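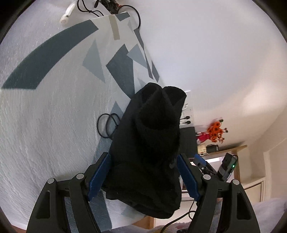 Wer Rezepte ins Netz stellt, soll gefälligst auch Grammangaben dazuschreiben, meinte Yi-chun Hsieh neulich in einem Kommentar unter meinem Linseneintopf. Eine "gute Handvoll" Linsen sei keine Menge, und "nach Geschmack salzen" sei eine Ausrede von Leuten, die beim Kochen nicht mitgeschrieben haben.

Ich habe eine Weile darüber nachgedacht und finde, der Kommentar hat zur Hälfte recht. Ich hatte tatsächlich nicht mitgeschrieben. Inzwischen habe ich den Eintopf noch einmal gekocht und alles gewogen: 460 Gramm Tellerlinsen für einen großen Topf, dazu 115 Gramm Knollensellerie, 2 Lorbeerblätter. Die Zahlen stehen jetzt im Rezept. Wer den Eintopf zum ersten Mal kocht, kann sich daran festhalten.

Trotzdem bleibe ich beim Salz stur. Meine Brühe ist selbst gekocht und kaum gesalzen. Wer gekörnte Brühe aus dem Glas nimmt, hat das meiste Salz schon im Topf, bevor er anfängt. Wenn ich da eine Zahl hinschreibe, stimmt sie für meine Küche und für drei andere. Alle übrigen bekommen entweder eine fade oder eine versalzene Suppe und verlassen sich dabei auf mich. Probieren muss man sowieso, am besten zweimal: wenn die Linsen fast weich sind und kurz vor dem Essen noch einmal.

Beim Backen sehe ich die Sache anders. Ein Hefeteig verzeiht viel, ein Rührteig weniger, ein Biskuit fast nichts. Dort gehört jede Zutat auf die Waage, auch die Eier, wenn man es genau nimmt. Meine Großmutter in Junholm hat ihren Napfkuchen mit einer Tasse abgemessen, aber es war immer dieselbe Tasse. Als der Henkel abbrach, hat sie sie weiterbenutzt. Das war im Grunde auch eine Grammangabe, nur konnte sie außerhalb ihres Hauses keiner lesen. Meine Mutter hat den Kuchen jahrelang zu trocken gebacken, bis sie die Tasse einmal mit Mehl gefüllt und gewogen hat.

Mich stört an der Diskussion, dass sie so geführt wird, als gäbe es zwei Lager. Die einen wiegen den Pfeffer, die anderen kochen aus dem Bauch und sind stolz darauf. Ich kenne kaum jemanden, der nur das eine tut. Ich wiege Mehl, Reis, Linsen und Nudeln. Zwiebeln wiege ich nie. Eine Zwiebel ist eine Zwiebel, und wenn sie klein ist, nehme ich noch eine.

Was in vielen Rezepten viel mehr fehlt als Gramm, sind Auskünfte darüber, woran man erkennt, dass etwas fertig ist. "Zwiebeln 5 Minuten anschwitzen" steht überall, und auf meinem alten Herd sind sie nach fünf Minuten noch roh. Mir hilft, wenn da steht, dass sie glasig sein und süßlich riechen sollen. Bei Fleisch ist es umgekehrt, da will ich eine Zahl haben. Den Schweinenacken aus dem Ofen ziehe ich bei 64 Grad Kerntemperatur heraus und lasse ihn ruhen, und seit ich ein Thermometer benutze, rate ich nicht mehr - das hätte ich früher haben können.

Ich werde also die älteren Rezepte nach und nach durchgehen und Mengen nachtragen, wo sie fehlen. Angefangen habe ich mit den Suppen, danach kommen die Aufläufe. Beim Salz bleibt es bei "abschmecken". Die Handvoll Petersilie bleibt auch stehen.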